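Search this book
Enter keyword
Search

2022-05-07
By Vesela Tomić

Chapter 6
Metal and Stone: Daily Care of the Washing Place

In the former chapter we studied floors, and the student learned to work from the far wall back to the door. Now we come to the sink, the tap and the wall behind them. It is a small area, but in most kitchens it takes more of the cleaner's attention than all the cupboards together. Water falls on it many times in one day, and every drop that dries there leaves something behind.

What it leaves is mostly lime. Tap water carries minerals in it, and when the water goes into the air the minerals stay on the surface. On a white plate you may not see them. On chrome you see them at once, because chrome is like a mirror and a mirror hides nothing. A glossy wall panel is a little more forgiving, above all when it has a pattern with veins and clouds, but if you look at it from the side, against the window, the spots will show.

In this chapter we will use three words with a fixed meaning. To wash is to remove dirt with water and a cleaning product. To rinse is to remove the product with clean water. To wipe is to take away the water that remains. Students often do the first two with great care and forget the third, and then they are surprised that the tap looks dull in the evening.

6.1 The cloth

For chrome we recommend a microfiber cloth, clean and slightly damp. Paper towels can be used if there is no cloth, but they leave small fibers around the base of the tap. Never use the rough side of a sponge. The chrome layer is thin, and the scratches made in it cannot be polished out afterward.

Keep one color of cloth for the kitchen and another for the bathroom. In our training kitchen at Dunmore the green cloths are for sinks and taps only. Which color you choose is not important, but everybody in the house must know it.

6.2 How to hold the tap

A tap that comes out of the wall must be treated with more respect than a tap that stands on the sink. If you pull hard on the spout, the force goes into the pipe connection behind the panel. For this reason you should put the cloth around the pipe and close your hand softly, so that the cloth touches the metal on all sides. Move it down toward the mouth of the tap. The other hand can rest open on the wall. This keeps your body steady when you must lean over the sink, and it keeps the pulling small. 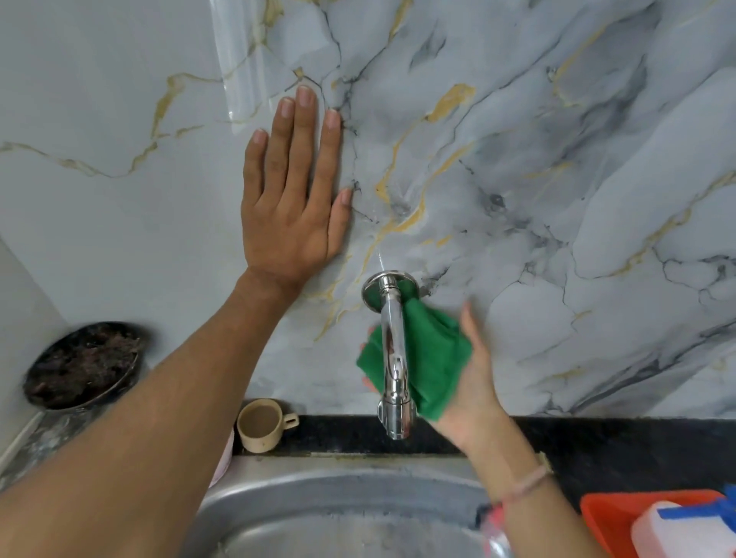

Vesela Tomić

A round plate covers the place where the tap enters the wall. Behind and under such a plate the water likes to collect, and a dark line of dirt can grow there in a few weeks. Fold a corner of the cloth over one finger and go along the whole edge of the plate. Then do the same with the mouth of the tap, from below, where lime becomes hard first.

6.3 The wall behind

When the tap is finished, turn the cloth to a dry side and go over the panel. Begin higher than the highest splash you can find and work down. Look well at the area directly over the plate, for a small wet patch is easily missed there. If the wall has a marble pattern, you must learn before you begin whether it is real stone or only printed. Real marble does not tolerate vinegar, lemon or any other acid. My colleague Howard Holroyd once spoiled a good shelf in this manner, and he still tells it to every new group. When you are not certain, use mild dish soap and warm water, which harm neither kind.

6.4 Old lime

If the lime is already thick, wiping is not enough. Wet a cloth with vinegar mixed with the same quantity of water, lay it around the end of the tap, and leave it for 20 minutes. Protect the wall and the sink from drops. Rinse very well and wipe dry. Do not leave the cloth overnight, as some older books advise, because the acid can attack the chrome too.

Words to know in this chapter
Lime: the white, hard matter left by dried water.
Spout: the part of the tap from which the water comes.
Flange: the round plate between the tap and the wall.

Before you go on to section 6.5, clean one tap in your own home by the method given here. Look at it again on the next morning and write down where the first spots have returned. You will need these notes when we discuss hard and soft water.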